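Clarunus hand-held gripper - demonstration days

Our Roltthorpe showroom runs demonstrations through June, starting at 2 pm. Visitors can pick up the gripper and try it on soft goods such as fruit.

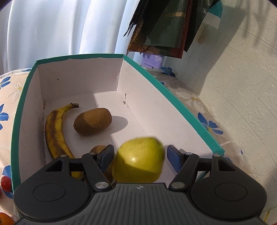
Sessions take up to 18 people and last nearly two hours. Bring your own samples if you like - small items work best. Kirkegaard and Tomex customers can book through their usual dealer. Spare finger pads are sold at the counter, catalogue no. 164.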